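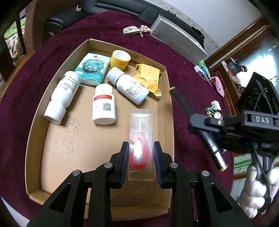

2 min read

Home Grippers Spare pads Support

Soleo hand-held gripper, pair

Two grippers, one with parallel fingers and ridged pads, for small retail items such as bottles, packets and blister packs. One operator can run both over a cardboard tray on an ordinary table.

Budget for pads first. Ludley went through 13 sets in its first season — mostly on blister packs. Order 2 spare sets per gripper and allow 5 weeks for delivery. Knit gloves are not included.

Quotes for larger orders: Irén Hajdu, Skastbridge sales desk. Prices are reviewed in August.

We use cookies to remember your basket. Accept / Settings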